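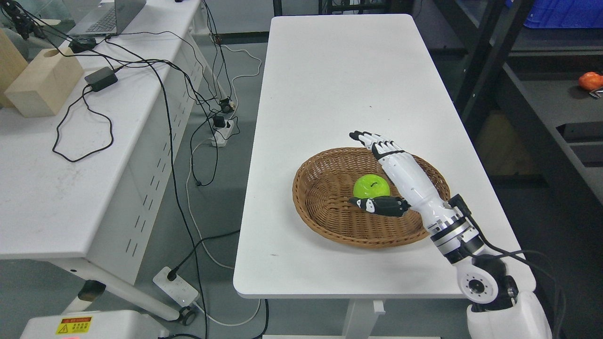
August, quarter to seven, kettle on

Up before the alarm again. Wanted ten minutes with the diary before everybody piles in and I've already used four of them hunting for a pen. So, quick.

Basket first becuase it's on my mind. Found it in the charity shop at Cultodham, bottom shelf, under a heap of tea towels. Oval, shallow, light brown, nice fat rolled rim. Paid too much, probably. Don't care. I've wanted something for fruit on the white table since we moved in, that table is so pale and so bare it makes the whole place feel like a dentist's. One green apple in it and the room's better. One apple! Ridiculous. Bright green too, the shiny sort, looks polished. I kept going past it just to have another look.

Asmaa says it needs more than one. Asmaa says it looks like a still life by someone who ran out of money. She's right but I like it. Will buy pears. And maybe lemons, though lemons go hard on me, I always buy them and never squeeze them.

Things to do, before I forget:
ring Kultell re the blind
pears
proper bin bags, not the thin ones
return Asmaa's drill
find out who has the other key

Later. Half past ten.

Kultell rang me back, for once. The blind is coming "in the next batch", whatever that means. I asked when the next batch was and the man went off to ask someone and then we were cut off. Didn't ring again. Hadn't the heart. The sun comes straight across the table till dinner time and I'm squinting at everything, have put a hat on indoors.

Shifted things about a bit while it was quiet. The second table can't decide what it's for. Laptop's on it, charger brick in front, and the two wooden blocks over at the edge, the square one with the round hole and the taller one. I was going to sand those. I've been going to sand those since Easter. Asmaa thinks the one with the hole would do for a candle and I said it'd do for a pencil pot and we left it there, we've both got better things to argue about.

Tried that table flat against the wall – no good, can't get at the sockets. Tried it square on to the long one – worse, like a canteen. Put it back on the skew where it was. It looks as if somebody's about to come back and straighten it but you can walk between them without catching your hip and that'll do me. My hip has had enough this year.

Must do something about the wires. Every time I sit down there's another one. Velcro ties in the drawer, I know there are, I bought 21 of the things in a bag and have used precisely none.

Dinner time. Cheese sandwich, standing up.

Letter from Zavent about the service charge. £498! For what. The stairs haven't been swept since June and the light on the landing still goes off while you've got your foot in mid air. Read it twice, folded it up, put it under the bread bin. Will be cross about it properly tomorrow when I've time. Asmaa wants to write back straight away and copy in everyone on the landing. She has a very good angry letter in her, I've seen them, lots of short paragraphs. Let her. I'll sign it.

Felt low for a bit after that. Money always does it. Went and stood in the yard. Next door's honeysuckle is over the wall again and smelt lovely so that was something.

Afternoon, didn't look at the clock

Asmaa Filali in full sail. Came back from Teshome's with coffee and a bag of those flat breads and news of her sister, who is moving AGAIN, third floor this time, no lift. Could we help with the carrying. I said yes before I'd thought. Then remembered the hip. Will do the lampshades and the cushions and look busy.

She also had opinions on the basket. Too low, she says, fruit rolls out of a shallow one. I said it's a deep enough rim for an apple. She said wait till you've got five pears in there. I said I'd never in my life had five pears. Then we were both laughing and I couldn't tell you at what.

Mum had one a bit like it, now I think. Not oval, round, and it lived on top of the fridge with the post in it. Bills, a comb, rubber bands, seed packets, one of my baby teeth at one point. Never fruit. Fruit went in a glass dish nobody was to touch. I don't know where either of them went. When we cleared the house it was all so quick and I took daft things, the egg timer, a tin of buttons. Would have liked that basket. Didn't think of it once at the time and today I could see it as plain as anything, the bit on the handle where it had unravelled and she'd wound it round with green string.

Anyway.

Rule for the new one, written down so I can be held to it – fruit only. No post. No keys. No batteries that might be dead or might not. If the Zavent letter ends up in there I've failed.

Gone six

Floor mopped, badly. Bin out. Didn't return the drill, it was too far to carry and then Asmaa was here anyway and we both forgot, it's still by the door and I've kicked it two times. No pears, shop had only the rock hard ones and I refused. Got plums instead. They're in a bowl in the fridge for now as they want eating up and I don't want juice on the wicker. How do you even wash wicker? Brush and a bit of soap I suppose, and then out in the air. Ask Asmaa's sister, she's had cane chairs for years.

Wrist's sore from the mop. Soup for tea, out of a tin, with the flat bread, and that was the best thing I've eaten all week. Must ask Teshome what's on top, the black seeds, I thought onion but she says not.

Bed soon. Clean sheets are on, I did that much. Tomorrow: the letter, the drill, ring Kultell before nine while there's someone awake at the other end. Look for the velcro ties. And sand the blocks, or stop writing down that I'm going to.

Pen's running out, it's gone all scratchy. Night.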